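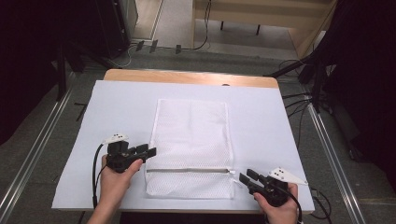

Fig. 1. Mesh laundry bag, laid flat. The zipper runs across the bag near one end, with a short flap of the same mesh below it.

Household Textiles, Unit 4: Net and Nonwoven
Handout to go with the lecture by Mwajuma Simiyu
Arnden Evening School, Room 16

Welcome back! Last time we got through plain weave, twill and satin, and several of you asked when we would reach the stuff that isn't woven at all. It's this week, and I have been looking forward to it since August. Both materials in this unit are cheap, both are in nearly every home, and hardly anyone gives them a second look. Please bring a laundry bag from home if you own one. Old and stretched is great, torn is even better.

4.1 Net

A woven cloth has two sets of threads crossing at right angles. Net has openings, and the openings are the whole point. The one in Fig. 1 has fine hexagonal netting, a shape you will meet again and again once you start looking (tulle, mosquito nets, the lining of gym shorts). Many modern nets are warp knitted: each yarn loops around its neighbor, then swings back, and the pull between them opens up little cells. If you snip one yarn in a good warp knit, the hole tends to stay put. Try that on a hand-knitted scarf and you'll be sorry.

Things to do with your own bag:

Lay it on a light surface first and then on a dark one. The cells are far easier to see on the dark.
Pull gently along the length, then across the width. One direction nearly always gives more. Write down which.
Fold it, press the fold with your hand, and open it out again. Does the crease stay? The bag in Fig. 1 has a soft one down the middle.
Hold it under a magnifier and draw six cells. Take your time over this, the drawing teaches you more than the magnifier does.

4.2 The zipper

I could talk about zippers for 60 minutes and the timetable gives me ten. On a mesh bag the zipper is the stiffest part, so that's where the trouble starts. The tape is dense and the net beside it is soft, and every time the drum turns the two pull against each other. Look along the seam where tape meets mesh. On worn bags you'll find the net cells stretched into long ovals there, sometimes torn clean off the stitching.

In Fig. 1 the tape is light gray and ends at the right side of the bag, with a small white pull sticking out slightly past the edge. Pulls are a nuisance in the wash, because a loose one catches on knits and can work its way open. Many bags have a small elastic loop or fabric garage at the end of the zipper to tuck the pull into. Check whether yours has one, and whether you have ever used it. (I had mine for years before I did.)

Closing it: hold the tape flat at one end with one hand, bring the pull along with the other, and keep the mesh well clear of the teeth. Don't yank if it sticks. Back up a little, ease the net out sideways, go again.

4.3 Nonwoven

Now for my favorite. A nonwoven has no yarn in it at all. Fibers are laid down as a web, more or less like paper pulp, and then something has to hold them together: heat, water jets, needles or glue. Shopping totes, garment covers, dust sheets, tea bags, disposable wipes, the thin cloth under your sofa. All of it!
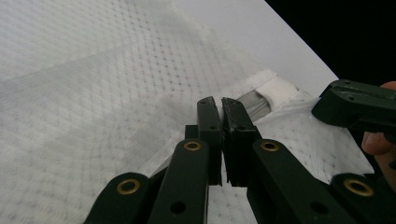
Fig. 2. White nonwoven sheet with a regular diamond grid of tiny gray dots. A white wrapped packet with a folded flap lies on the fabric.

A pattern of small dots is one of the best clues you can have. In the heat-bonded kinds, the web goes between hot rollers, and one of them carries raised points. Fibers fuse at each point and stay loose in between, which is why the cloth bends and drapes and doesn't feel like a sheet of plastic. Not every dot is a bond, of course. Some are printed, some are there for grip. Tilt the piece toward a lamp: a bond point usually sits a little lower than the fabric around it. A photograph alone won't settle it, so I'm leaving the question open for the sheet in Fig. 2.

Notice too what a sheet like that does when it bends. The rows of dots show you the slope, running one way on the flat part and another way where it folds or wrinkles. Useful if you ever have to sketch drapery.

4.4 Bench work

Pairs for this unit: Taras Sirko with Zakhar Zhuravel, Pylyp Hordiienko with Volodymyr Savchuk. Everybody else, stay with your partner from Unit 3.

Each pair gets one piece of net and one of nonwoven. Cut a short strip of each along the length and another across the width. Pull each by hand until it gives, slowly, and write down how it fails. Does it ladder, tear straight, go fluffy at the edge? Tape the torn ends into your notebook beside your notes. I love these pages, please don't skip them.

Reading: the Yatsenko booklet, pages 43 to 60. Offcuts are in the blue drawer, and scissors go back on the hooks.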